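Bin picking cell replacing manual kitting, what happened to your people?
Forum: Workplace Automation > Integration and Staffing

kitline_ops
We run mixed-item kitting at the Umholm site, 752 SKUs, low volume per SKU. Until April it was 12 people on two shifts picking from totes by hand. Management wants a robot cell to take over the first pick, with people moved to packing and exceptions. I am looking for staffing numbers from sites that have done this. Cycle time I can get from vendors.

torque_spec
Went through it at Ultness. Headcount on the line stayed the same for the first year. The job content changed a lot. Pickers became exception handlers, so they stand next to the cell and deal with whatever it rejects. The walking is gone and so is most of the lifting. Several of them asked to go back to manual picking within a month. Waiting for a fault is tiring in a different way.

mvr_controls
Depends on the item mix. If everything is a carton, you can leave the cell alone for long stretches. With hand tools and odd shapes, plan on a person nearby. We are at the trial stage with a KUKA arm and a gray bin. Current item set includes a tape measure, a wooden fork and a long hammer-like tool.

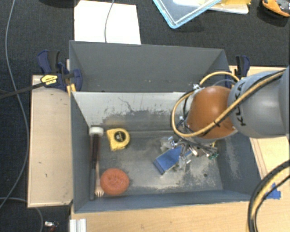
Trial bin, gripper over the right side of the floor, tape measure at the back.

Long items against a wall are our main reject category. The gripper needs clearance on both sides. An experienced picker tilts the tote without thinking and we have no equivalent move.

kitline_ops
What is the reject rate?

mvr_controls
Last run was 2,000 attempts with 11 percent sent to a person. Long thin items accounted for over half of those.

dockside_b
I would not plan staffing on a trial rate. Our cell at the Trunditz warehouse looked fine in trials and then the supplier changed the packaging film. Rejects doubled and the two people assigned to exceptions could not keep up. We put a third back on.

torque_spec
Disagree that trial data is useless. It tells you which items to keep off the cell. We left those on a manual station and the rate held after go-live.

dockside_b
That works if you control the item mix. We don't.

vieira_line4
Floor side here, I pick at Vieira. Check the pay grade before you move anybody. Our pickers were on a rate with a volume bonus. Exception handling has no volume, so the bonus went away and the base did not move. Four people left over it, including the two who knew the SKUs best.

kitline_ops
Noted. Ours have the same bonus structure. Was it fixed later?

vieira_line4
Partly. There is now a flat cell allowance, paid only to people signed off on fault recovery. Sign-off takes three shifts with a trainer and there was one trainer for the whole building. Get that scheduled before the cell arrives.

mvr_controls
Agree on training. I would add basic gripper checks to the sign-off: hoses, cable ties, connectors. Otherwise every small stop waits for maintenance.

torque_spec
Only if maintenance agrees in writing who owns what. Ours did not, and it took until the second quarter to sort out.

kitline_ops
Thanks. I will ask for the bonus question to be settled first and post the shift plan when I have a draft.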